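Verbruggen Open Day: Is Recycled Paper as Good as They Say?

February 6, 2021

I buy a lot of paper. Our office still mails out price lists and stock sheets to customers who don't want them by email, and every few years somebody tells me I should switch to a recycled sheet. Every few years I try a carton, the copier jams, and I switch back. So when Verbruggen announced an open day at its mill to show off Fluvel, its new all-recycled office paper, I signed up mostly to ask rude questions.

The mill is an hour's drive from us if you don't get stuck behind a truck, and I got stuck behind two. Parking was in a gravel lot across the road. There was a sign-in sheet, a safety vest, a pair of foam earplugs and a bag with a pen and a brochure in it. The brochure was printed on a heavy, glossy stock. I asked the young man at the desk if it was Fluvel and he said he would find out. I never saw him again.

Hanneke Geerts gave the welcome talk. She runs the mill with her brother Stijn, and she is a good speaker, quick and dry, with fewer slides than I feared. Her claim was that Fluvel behaves the same as ordinary office paper in any copier, at any speed, with no change of settings. I wrote that down word for word, since I have heard it before from Clitano, whose recycled sheet curled like a potato chip in our machine. She also said the water used in the process is "mostly" cleaned and used again. Someone in the back asked how much mostly was. The answer went on for a while and had no number in it.

Then the tour. The yard comes first, with bales of waste paper stacked higher than a delivery van, and it smells like a wet basement. You can read bits of other people's lives in the bales if you stand close: a school newsletter, a pizza menu. From there you go up a metal stair to look down at the pulper, a huge tub where the bales get turned into gray soup. Stijn led this part and had to shout. He is plainly happier here than in front of a crowd. He told us staples are no trouble but the sticky strips on envelopes are a curse, and that they had to stop the line for a day in October to clean glue out of a screen. That was the most believable thing I heard all morning.

The paper machine itself is long, hot and loud, and I won't pretend I wasn't impressed. Wet gray stuff goes in at one end and a smooth sheet comes off the other onto a roll. We were walked past it too fast. I wanted to see the cutting room, where the rolls become sheets, as that's where I suspect half of all copier jams are born. It was closed to visitors. The guide said it was for safety, which may be so, but we had all just leaned over a tub of boiling-looking pulp.

Any office manager can tell you the rest of what matters, and it has little to do with pulp. Does the sheet lie flat? Does it pick up dust? Do two sheets stick together and go through as one? You find out when you have a thick pile to send and it's late in the day.

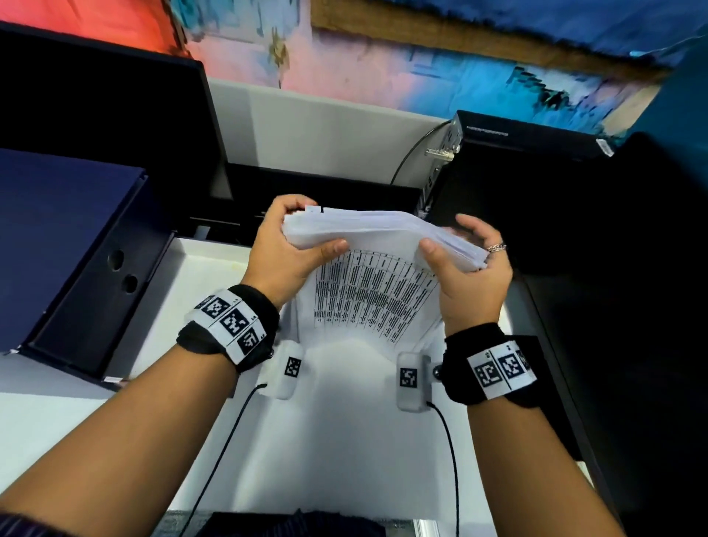 Loosening up a stack of printed sheets over the box.

At the end there was a print room with a copier, and this was the part I had come for. They ran 300 sheets of Fluvel through it while we watched, single-sided, and it did not jam. Everyone nodded. I asked if we could do it again double-sided, as the second pass is where recycled paper usually gives up. After some looking at each other they ran 60. One misfeed. Hanneke said the tray had been overfilled, and Stijn, standing next to her, said it hadn't. I liked him for that.

The print quality was fine. The white is a little warmer than what I buy now, and small type looked sharp to me. A man from a print shop said he could see more show-through than on Skinent, which is what he stocks. I held a page up to the window and thought he had a point, though I doubt my customers would notice on a price list.

Now the money. Fluvel costs more per carton than what I pay today, and the gap only closes if you order 100 cartons at a time. I have nowhere to put 100 cartons. I asked about smaller orders and got a business card.

Lunch was soup and rolls, and good. The coffee was weak. The gift shop, yes, a paper mill has a gift shop, sells notebooks at a price I would call brave.

Would I go again? For the yard and the pulper, sure, and kids would love the noise. As a way to decide what paper to buy, it falls short. A copier the mill set up itself, on a dry morning, tells me little about ours in a damp back room. I took two sample packs home, 600 sheets between them, and they go in the big machine on Monday, double-sided. If they get through I'll call the number on the card.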